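Shed Robotics Group, minutes of the monthly get-together
July 19, 2021

Chair: Sachiko Tsuji. Minutes: Rin Katayama, with apologies for my handwriting, which I've had to decode to type this up.

Sachiko opened with a big thank you to everyone who brought a plate, and a reminder that the urn takes ages, so please switch it on when you arrive. Last month's minutes were accepted.

1. Arm and desktop bench 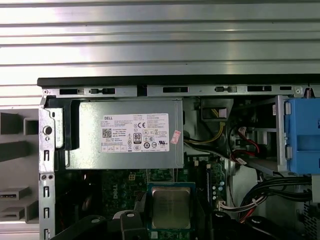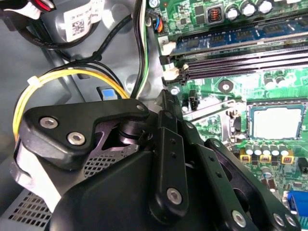 We spent a good long while on this one, as we always do! The plan is still to teach the arm to seat and unseat memory modules first, and leave anything near the processor socket until we trust it a good deal more. Rin would like the approach speed halved for the last 40 mm and everyone seemed happy to try that. There was a friendly disagreement over whether the Flikov controller or the older Gorex one is kinder to the finger joints. We'll run the Flikov until August and then have the argument again, preferably over cake.

2. Money

We began the month with $2570 and spent $370 on the Engström force sensor (freight included, and a bit dearer than we'd hoped), which leaves $2200. Sachiko would like us to keep $2000 of that in the kitty for the new bench and the wiring, so please ask before ordering anything, even small bits. Agreed.

3. Workshop tidy

The Drelitz cabinet is now for hex keys and fasteners only. If you've borrowed the good 3 mm key, no hard feelings, just pop it back in the top drawer. Cable offcuts go in the e-waste tub by the roller door.

Actions
Rin: change the approach speed and write up the settings in the logbook.
Sachiko: get a quote for the bench wiring.
Everyone: label your leads before the August meeting.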